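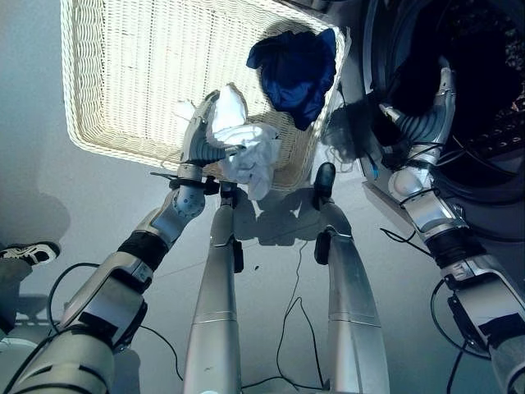
White cloth and an off-white wicker laundry basket.

Pendusel Wool Wash, unscented, 15 fl oz

We put off stocking this one. The last wool wash we carried promised to "restore" old sweaters, and we never saw it restore anything. Pendusel makes fewer promises, so we gave it a try.

The label calls for 4 capfuls per sink. Thaddeus Greenberg, who tests our laundry stock, thinks that's generous. He used half and his sweaters came out clean – the only difference he noticed was less rinsing. Start low.

What it did: took everyday grime out of wool and left no perfume behind.

What it didn't do: shift oil stains, or soften a scratchy blanket, whatever the leaflet says about "deep fiber care." We don't know what that means. We asked Mundham, the distributor, and got the leaflet again.

No-rinse use is also claimed. We'd rinse.

Size: 15 fl oz. A 50 fl oz refill is due in August. Check the price per ounce before you wait for it, as refills are not always cheaper.
Item no. 224
Not for leather or suede.
Returns: unopened bottles only.

Customer note, Bereket Teshome, 21/07/2022: "Fine on socks. I still can't tell it from the Prakero stuff with my eyes shut."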